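Reading time: 2 min

Tardale Craft Room, Equipment Storage
Progress report to the Lumbantobing Fund
Prepared by Ningsih Jugah, February 26, 2021

1. Scope of this period

The grant covers the replacement of open shelving storage at the Tardale craft room with closed, labeled boxes, and the sorting of hand tools into those boxes by type. This report covers the second stage, cutting tools. The first stage, adhesives and tapes, was reported separately and is closed.

2. Work completed

The old pegboard was taken down and the wall behind it was patched and painted. The Bunard drawer unit has been emptied. Its contents were sorted on the work table into tools to keep, tools to repair and tools to discard. Seventy-eight cutting tools passed through this sort. Nineteen were discarded for loose pivots or chipped blades. Two pairs of fabric shears have been set aside for sharpening and are not yet back.

The storage boxes were bought from Riven. They stack when closed. The supplier sent one box with a cracked base and replaced it at no charge. The cost of the order was within the approved line.

3. Method

Tools are wiped, checked at the pivot, and closed before they go into a box. Scissors are boxed apart from craft knives, which go in a metal tin with a screw lid. Yusri Rondonuwu wrote the packing order and tested it with two groups of room users. The first group put large and small scissors in together and found that the small ones slid underneath. The order was changed so that large pairs go in first along one side.

Labels are paper. A printed plastic label was tried and peeled within a week at the edges. The paper ones are cheaper to replace when the contents of a box change.
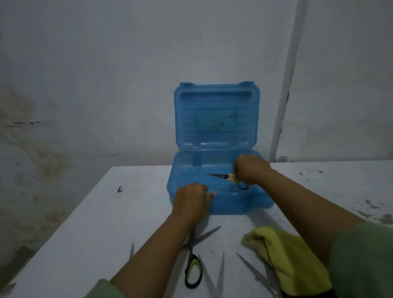

Scissors are packed at the work table, one pair at a time, and the box stays there until the lid is shut. A hinged lid was chosen over a lift-off lid after several lids from the old boxes were lost. It stands upright behind the base when open, which leaves the table in front free for the pairs still to be packed, and it keeps its label with the box. Blades left open on the table, as with the black and lime-green pair, are to be closed before packing. This step is missed more often than any other and will be added to the wall sheet.

4. Outstanding

The shears are due back from sharpening. The wall sheet needs to be rewritten and printed. The shelf above the sink has not been measured for the last set of boxes, and the order for that set will wait until it has.

5. Budget and next report

Spending on the second stage is at 78 percent of the amount approved. No transfer between lines is requested. The balance will cover sharpening and printing. The next report is due in April and will cover measuring tools and the shelf above the sink.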